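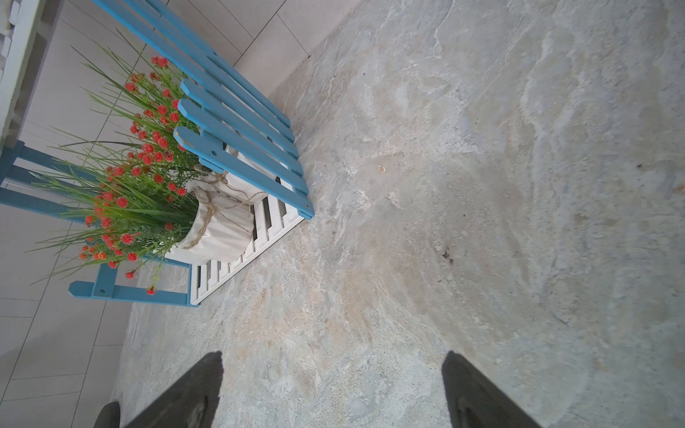 Tamara Zhuravel: The Kiline planner should not be credited here. The delay lies in perception.

I respectfully disagree. With wrist views alone, Stornik replans whenever thin leaves cross the target, and our August logs show 32 replans in one run.

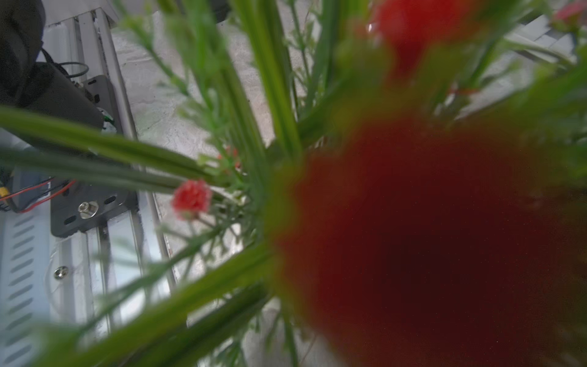
The depth filter was then set to 5 frames, and the planner still discarded valid grasps.

ayatsenko_rikmont: Please state whether both arms shared one collision map.

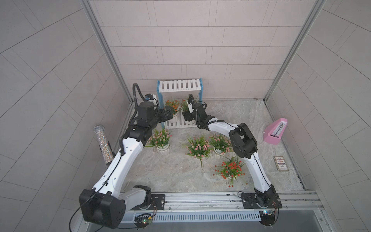
Two-arm cell, plant stand task

Tamara Zhuravel: They did not. I maintain my objection until a shared map is tested.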